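Around the Studio: Our Move to the Clesa Building
Gallery and notes by Zoia Polishchuk

Hello and welcome! If you've been to one of our sewing and mending days you'll know we spent years squeezed into the old rooms over the Karpenko bakery, where everything smelled deliciously of rye bread and you couldn't open the ironing board without asking someone to stand up. In December the lease ran out and we packed the lot - every bobbin, every biscuit tin of buttons, every half-finished quilt that somebody swore they were coming back for - and brought it across town to the Clesa building, where we now have a proper floor to ourselves.

A lot of you have written asking what the new place is like, and I've been promising a gallery page for weeks. It has turned into more of a ramble than a gallery, I'm afraid, but put the kettle on and come along with me. I've gone through it more or less in the order you'd come across things if you walked in on a class day.

Finding us

The entrance is on the lane side, past the bicycle racks. Press the buzzer marked Trultance Textiles (our name is on the door now, in real lettering, and I may have stood and admired it for longer than was dignified). Take the lift to level 3 if you're carrying a machine. The stairs are perfectly nice but there are a lot of them, and I'd sooner you arrived with some puff left for threading needles.

Parking is better than it was at the old place, though that isn't saying much. The little car park behind the building fills up by mid-morning on class days. There's a loading bay where you can stop while you unload, and the building manager is very good about it so long as you don't wander off for a coffee in the middle.

The cutting tables

I can't tell you how happy I am about the cutting tables. At Karpenko's we had one, and it was a door on trestles. Now we have a pair at a sensible height, so those of us with grumbling backs can cut out a whole coat without having to lie down afterwards. Please do use the mats underneath your rotary cutters. I know you know, and I'm still going to say it every single time.

The big shears with the green handles are for fabric only. If you need to cut paper, card, tape, a sandwich or anything else, there's a jar of ordinary scissors at the end of the table and you're welcome to any of them.

The machines

We've kept all the machines from the old studio, even the cranky beige one that some of you are unaccountably fond of. There are 8 stations in all, each with its own lamp and its own power point, so the days of daisy-chained extension cords are behind us. The overlocker has a corner of its own because it's noisy and likes to throw lint at its neighbours.

If you bring your own machine, bring your own foot pedal as well! We had three people come without theirs over the summer and, although I have a drawer full of spares, not one of them fitted anything.

The fabric wall

The Zondelari shelving went up over one long weekend, with much muttering, and it's now full from end to end. Wools and coatings are down low where it's easy to haul them out, cottons sit at eye level, and the fancy stuff is up high where I can keep an eye on it. Everything has been sorted by colour within its type, and I'd be ever so grateful if it could stay that way for at least a month. The remnant baskets are underneath. Help yourself to anything in those, and if you feel like dropping a coin in the tin it goes towards needles and machine oil.

Donations of fabric are still very welcome, but do ring first. We have more grey suiting than we could use in a lifetime, thanks to a tailor's clear-out, and what we could really do with is plain cotton, old sheets for toiles and any zips that still run.

The kitchen nook

A kettle, a small fridge, a sink with hot water (hot water!) and a shelf of mugs that don't match. Bring your lunch, or walk down to the bakery on the corner, where the cheese scones are worth getting up for. All I ask is that drinks stay on the kitchen side, well away from the tables. We lost a very beautiful length of silk to a flat white last year and I haven't quite recovered.

By the door 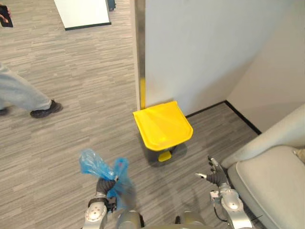 Anyone who sews knows how much rubbish it makes - the threads, the snipped corners, the pattern tissue that breeds while your back is turned - and most of it ends up on the floor, or on your jumper, or somehow on the tram home with you. At the old studio we had a carrier bag hooked over a chair, which tipped over if you looked at it. So I was determined to do better, and I've become rather attached to our cheerful yellow bin with its foot pedal, tucked in by the wall next to the doorway. You can work it with both hands full of offcuts, and a lid that bright is hard to miss even when you've got your head down over a tricky hem. I love it against the grey stripes of the carpet, too. It's for true rubbish only, please, so no pins or needles (they go in the sharps jar) and nothing bigger than your hand, which belongs in the remnant baskets.

A word on the carpet

Opinion has been divided on this one. Some of you would have liked bare boards, and I do see the sense in it, as you can sweep boards in two minutes flat. But carpet is kinder on the feet, and it hushes the machines beautifully, and those thin streaks in it hide a multitude of thread ends between one vacuuming and the next. The drawback is dropped pins. There's a magnet on a stick hanging beside the ironing station, and I'd ask everybody to take it for a little walk around their chair before packing up. Closed shoes only, for the same reason. Sandals are lovely, but please leave them for the beach.

The ironing station

Two boards, both permanently up, and a steam iron that could press a circus tent. Fill it from the jug of filtered water and not from the tap. Turn it off at the wall when you finish, and then check that you've turned it off, and then, if you're anything like me, come back from the lift and check again.

Come and see for yourself

We're having an open day on Sat 8 February, from ten in the morning until we run out of cake. There'll be mending help for anyone who wants it, so bring the trousers with the broken zip and the cardigan with the moth hole, and we'll see what can be done. Children are very welcome and there'll be a button-sorting table to keep them busy, which has been known to keep their parents busy as well.

No need to book for the open day. For the evening classes, leave your name on the sheet by the kettle or ring the studio and ask for me. If I don't pick up I'm probably under a table looking for a bobbin, so do leave a message and I'll call you back.

Zoia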